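Udura open house: nice floors, thin answers

Udura has moved its furniture finishing business into a former parcel depot and opened the doors to the neighbors for an afternoon in January. I went because the flyer promised "furniture that lasts a lifetime" and I wanted to hear how they would know.
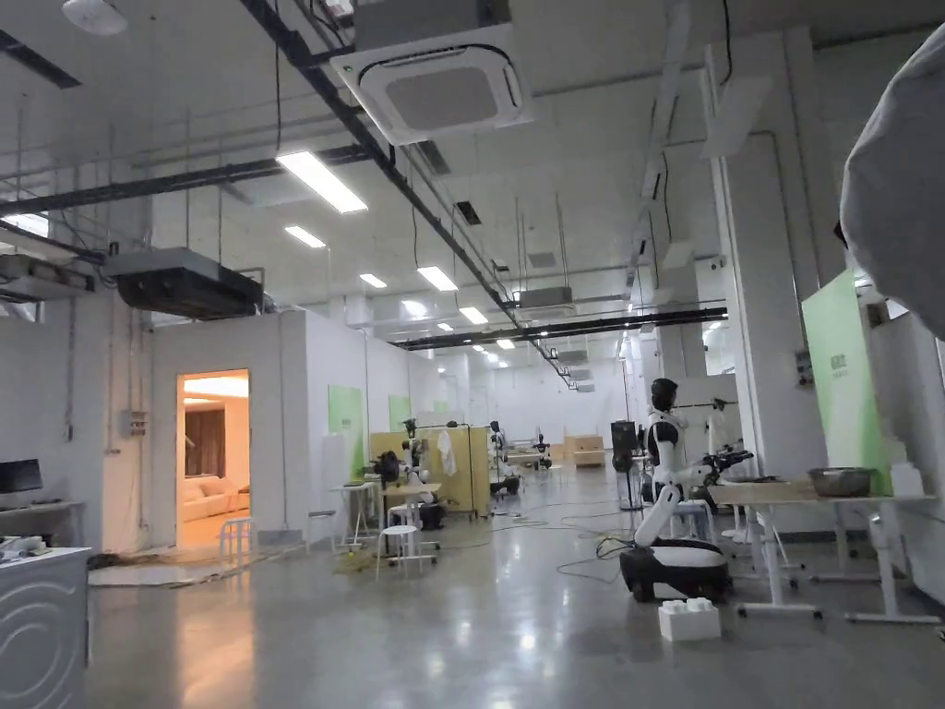 Getting in

Sign-up was online, the line was outside, and the two did not seem to know about each other. I got a sticker with the number 113 on it, and it was never asked for again. Coffee was free, and fairly good.

The talk

Yuxi Jiang, who runs production, spoke for 11 minutes and took three questions. She was clear on the parts she wanted to be clear on. The company's oil finish, sold as Hulon, goes on in two coats and is cured overnight. A chair treated with it costs $324. When I asked how long the finish had been tested, the answer was "extensively." I asked again and was given a brochure.

The brochure says Hulon survived 772 wipe cycles. Wiped with what? A damp cloth and a scouring pad are very different things - and my kitchen table sees both.

The samples

Yichen Xia had a rack of oak boards, finished and bare, and let people spill red wine on them. I liked this part. The bare board stained, the Hulon one came clean, but we wiped it right away. He agreed that an hour would be a fairer test and said he'd never left it that long at one of these events.

Would I buy the chair? Maybe at the spring sale. I'd want the warranty in writing first, and the copy I took home covers only the legs and joints.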